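The founder of Pullora, a small knitwear label, has laid the kettle on before I've even got my coat off, and she is already talking about February, when her first proper runway show opens at the Drenamari. "We had 100 seats in mind, and then the list simply grew and grew," she says, laughing, "so now we've had to borrow chairs from the school next door!"

There will be 78 looks, nearly all in wool spun at Massawe. Does she get nervous? "Oh, terribly – but I love the fittings, and I do love the fuss, and once the music starts there's no more hemming to be done."

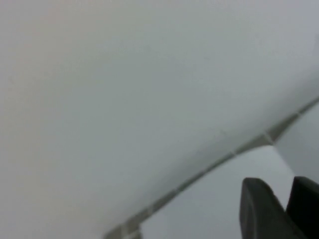
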